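Week 6 notes, packaging + labels. Thursday group, but the other section gets the same sheet. Slides are up, these are the bits I said out loud that aren't on them.

Reading for next time: Olszewski, ch. on shelf distance. Skip the appendix.

## Where we left off

Hierarchy. What does the eye get first, second, third. Most of you did fine on the cereal exercise, but nearly everyone made the brand name AND the product name AND the flavor the same size. If three things shout you hear none of them. Pick one.

Recap of terms, since people mixed them up on the quiz:

- **Principal display panel**: the face the shopper is most likely to see on the shelf. On a box, easy. On a round container you have to decide how much of the curve counts.
- **Information panel**: the small-print stuff. Directions, contents, warnings, address.
- **Substrate**: whatever you're printing on. Glass, film, board, bare plastic.
- **Direct print vs. applied label**: ink on the container itself, or a separate piece stuck/shrunk on.

Don't say "sticker" in your write-ups. Say label.

## Round containers

This was the bulk of the lecture. Flat thinking does not work on a cylinder. You draw a nice rectangle on screen, wrap it, and suddenly a third of it is around the side where no one is looking.

Rules of thumb:

1. Safe zone is narrower than you think. Keep the key words inside the middle third of the diameter as seen from the front.
2. Long words suffer most. Aniela's example was Brurnero, the hair tonic, where the first proof read "URNER" from two steps back. They fixed it by stacking, BRUR over NERO. Ugly but it reads.
3. Logos can wrap a bit, if the shape is known already. A new brand can't afford it. Old brand maybe.
4. Shoulders and tapers distort. Straight line of type on a cone turns into a smile or a frown. You have to pre-bend the artwork the other way.
5. Shelf stockers do not line up your bottle for you. Assume it gets turned. Repeat the mark on the back if budget allows.

Color: saturated background plus one light, bright type color is the cheap and reliable way. Blue/yellow gets used a lot in household and drinks for exactly this. Fails when the yellow gets too thin, the strokes fill in or break up and the small lines go to mush. Check your minimum stroke with the printer BEFORE you choose the font, not after.

Dark panel on a strong color, for the info text: okay, groups it nicely. But then watch what color the small print is. Gray on dark is a classic. Looks elegant on the monitor, unreadable in a kitchen.

Red logo on blue vibrates where the two edges touch, so give it an outline in something light between them. 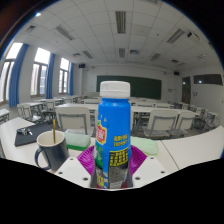 ## Closures

Shorter section, we ran out of time. Cap is part of the design, treat it that way. Students always leave it white becuase the template is white.

- Ribbing = grip. Deeper ribs for wet hands, bathroom and kitchen products.
- Printing on the side of a ribbed cap is a pain. Top disc is easier.
- Wide cap reads as "pour" or "refill", narrow cap reads as "dose". Not a law, just habit.
- Color matched caps cost more. Tanveer Magsi quoted us a minimum run of 3,000 for a custom cap color, against 1,000 for stock white. For a small client that decides it.

## Case: Nurevura

Floor cleaner, relaunch. I'll only give the outline, we do it properly in the seminar.

Old design: photo of a shiny floor, script lettering, four claims on the front. Tested badly, people couldn't say what it was for. Several thought it was fabric softener.

Round two: dropped the photo, one claim, product type in caps right under the name. Directions moved to the back in 6 steps, then cut again. Usex did the shelf test with 104 shoppers, one at a time, and asked each to find the product starting from the end of the aisle.

Things to think about:

- they changed bottle color and layout in the same round. So which one helped? Can't tell. Don't do this in your own projects.
- the claim that survived was the dullest one ("no rinse"). Why?
- the photo came back later on the refill pouch, flat surface, lots of room. Makes sense there.

## More than one script

Asked about after class by a couple of people so adding it here. If a pack carries two languages, decide which one leads. Equal weight is sometimes required, check the market, but if it isn't then equal weight usually just halves your type size for both.

Match by visual weight and not point size. Latin caps next to Chinese or Korean at the same point size look small. Bump the Latin up or drop the other a bit. Print it, tape it up, stand back. Also line breaks: have a native reader check them, a break in the wrong place can be silly or worse.

Don't stretch a typeface to fill the gap. I will mark down for it.

## Assignment 3

Redesign the front of a round household container from home. Bring the real thing along.

- one page on what's wrong now. ONE page
- flat artwork at full size plus the wrapped version, taped on, so we can turn it round
- stroke widths noted for all type under 8 pt
- cap included
- say who it's for. "Everyone" is not an answer

Groups of two ok, ask me first for three. Malinowski paper is fine for the wrap, the shop downstairs has the matte one. Glossy curls and the tape wont hold.

Drop it in the tray by 4 pm Thursday. Seminar rooms are swapped that week, check the door.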